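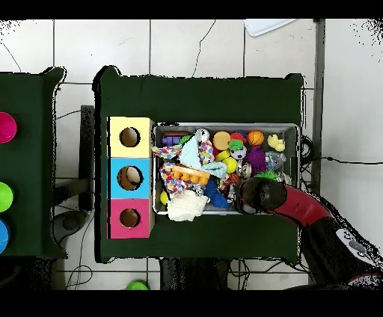
The sorting bench, with the arm over the tray and the three boxes beside it.

November 4, 2021

I've had a few messages since June asking what it costs to set up a bench like ours, and my answers have been short and not very useful. We are putting together next year's equipment request this week, so I have the numbers and the arguments in front of me. I'll write down how we're planning it and which items we argued over.

The task hasn't changed. The arm picks toys out of a metal tray and puts them into boxes with round holes. It sounds like a toy problem and in budget terms it mostly is. The arm and its gripper take nearly all the money. Everything else on the bench together comes to less than one service visit.

That split causes trouble when you plan. People spend months comparing arms and then buy the rest in one afternoon with whatever is left. We did that the first year. We had a good arm and one table, and no spare fingers for the gripper. When a finger cracked we waited 13 days for the replacement, with two people on salary and nothing for them to run.

So this time Diane McIntyre made us start the list from the bottom. Consumables first, then spares, then furniture, then service, and the big hardware last. Our request for everything below the arm is $2,000, and it goes roughly in that order of priority.

Consumables are toys, cloth, and boxes. We want things that are hard in different ways. Spiky rubber balls catch on fabric. Clear bottles and glitter balls are hard for the cameras. Knitted cloth drags its neighbors along when you lift it. Rope toys hang down and get in the way. Most of this comes from the pet aisle and the dollar store, and Rizwan Saha buys it in one trip with one receipt. Please do this if you have a purchasing office. Ours once sent back a claim with 9 separate receipts, and it took longer to sort out than the shopping did. 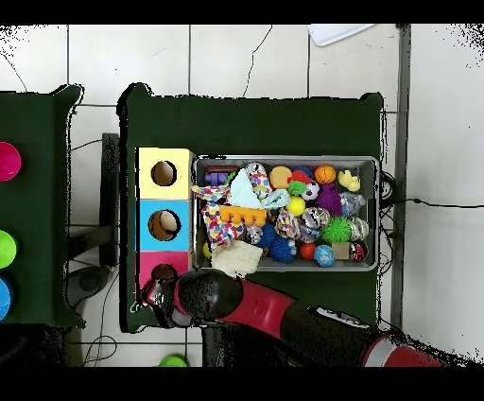
The boxes are the item where I changed my mind. I wanted to order molded bins from Nasania, who make a nice range with lids that lock. Shewit Derese wanted to keep making our own, and she was right. A homemade box can be thrown out when the hole tears or when we want the hole somewhere else. With a molded bin we would have been careful with it, and we'd have ended up designing the task around the bin. The bins came off the list and the money went to spare fingers.

Spares are now 2 full sets of fingers, plus a box of screws in the size that always goes missing. I'd also like a second wrist cable. Rafsan Cassim thinks that can wait, and we've left it in as optional.

Furniture is cheap but it needs floor space, and space is harder to get than money. Measure with the arm at full reach before you order tables. We also want cable covers, because at the moment the cables run across the tile and you have to step over them.
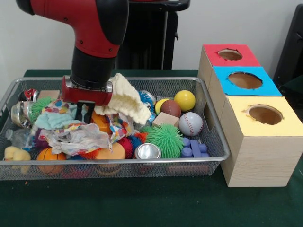

## Service and the arm itself

We had quotes from two suppliers for a service plan. Stosolier offered a yearly contract with a visit included. Clorkside charges per call, with parts on top. On paper Clorkside is cheaper if nothing breaks, and in our first year things did break. Valdir Fontes went back through the logbook and priced every fault against both offers, and the contract came out ahead by a small amount. We're going with Stosolier for one year and will look again after that.

As for a second arm, we are not asking for one. We could fill the hours, but we couldn't staff them. Somebody has to reset the tray between runs, and that person's time doesn't show up on an equipment form. If your form has a notes field, put the labor there. Ours does, and the reviewer at Sikder did read it last time and asked a sensible question about it.

If you're doing your own list, hold back a little for shipping. Ours was left off the first draft and we had to drop a table to cover it.

The request goes in once Diane has checked the totals. I'll post the final list when we hear back.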